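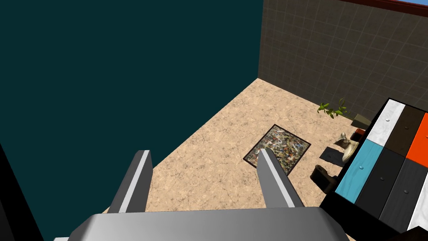

Dark teal, all the way down to the floor.

So I've been going on about dark paint for most of April, and a few of you wrote in after my last post asking how it went with the little back bedroom. I finally have a free evening and a cup of tea, so let's do it!

For anyone new, I've lived with off-white walls my entire adult life. Every rental, every house, same color, usually with somebody else's roller fuzz baked into it. When we moved here I told myself I'd pick real colors, and then I spent two years looking at the same off-white and buying throw pillows to make up for it. The pillows didn't help. I have so many pillows.

What finally pushed me was dinner at Lama's. Her dining room is this deep, inky green and it's a tiny room, you can barely push your chair back, and I didn't want to leave it. I kept asking her about it until she got the leftover can out of the hall closet and let me photograph the label with my phone. The label was no use to me because it was a custom mix, but I appreciated the effort (and the lentils, Lama, if you're reading).

Then came the sample stage, and this is where I lost the most time. Skaswood, our hardware store, sells little sample pots for three dollars, and at that price I felt like I could have as many as I wanted. I painted squares straight onto the wall, right next to each other, and that was a mistake. With all those colors touching I couldn't see any of them properly. The blue made the green look brown, the brown made the blue look purple, and the off-white around the edges made everything look like a hole in the wall.

Randa Khoury, who has painted more rooms than anyone else I know, told me to stop doing that and use big sheets of poster board with a white border left around the paint. You tape one up, live with it for a day, and then move it to the wall across from the window. Look at it at breakfast, look at it when the lamp is on. I did that with three colors and knew by the second night. The one I'd been sure about went completely black after sunset, and a teal I'd only bought to be polite to the guy mixing paint looked gorgeous at every hour.

Next, the budget. I gave myself $200 for everything, paint and tape and brushes and a new roller frame, since the old one squeaked so badly the dog left the house. I came in under, but only because I already had drop cloths. The good angled brush was the thing I nearly skipped and I'm so glad I didn't. I cut in along the ceiling freehand with it, after years of swearing I couldn't, and it's fine! It's a little wavy over the door. I'm the only person who has ever looked up there.

I got through the first coat on a Sunday and I'm going to be straight with you, it looked awful. Streaky, patchy, shiny in some places and flat in others. I sent a picture to my sister and she sent back one word, which I won't repeat. If you're going dark, please know that the first coat is supposed to be a bit of a horror. Go eat something. Don't go back over the half-dry bits with the roller trying to fix them, because you'll pull the paint up and then you'll have a texture problem on top of a color problem.

The second coat fixed most of it. I still did a third one on the window wall, where the light comes in sideways and shows every lap mark.
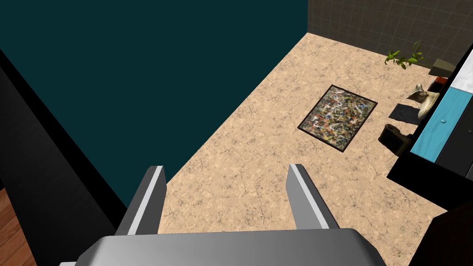
Do I need a primer before painting a dark color over white?

It depends on what's already on the wall. Over sound, clean, matte paint you can often skip it, but a primer tinted gray helps a deep color cover in fewer coats, and you do want primer over bare patches, stains or anything glossy.

I didn't prime the whole room, by the way, only the spots where I'd filled nail holes. Then I got impatient and missed one, and now there's a dull little circle by the light switch that I can find with my eyes shut. I keep meaning to go back to it. The can is in the garage, with the color code written on the lid in marker and again on a strip of tape on the side, in case the lid gets paint all over it.

A couple of things I'd tell a friend who's thinking about it. Dark matte paint marks if you so much as brush past it with a bag, so in a hallway I'd go for something you can wipe. And sort out your lamps before you decide you hate the color. I swapped one cold white bulb for a warm one and the room changed so much that I went back out and bought a second bulb for the landing, where it also looks better, even with the old off-white.

Oh, and the ceiling. Beca Kneath keeps telling me to take the color right over the top and paint the ceiling too, and I've been saying no for 30 different reasons, mostly to do with my neck. But I was lying in there last night looking up at all that plain white, and I did start wondering how much is left in the can. If anybody has done a dark ceiling in a small room, tell me in the comments, and tell me what kind of roller pole you used!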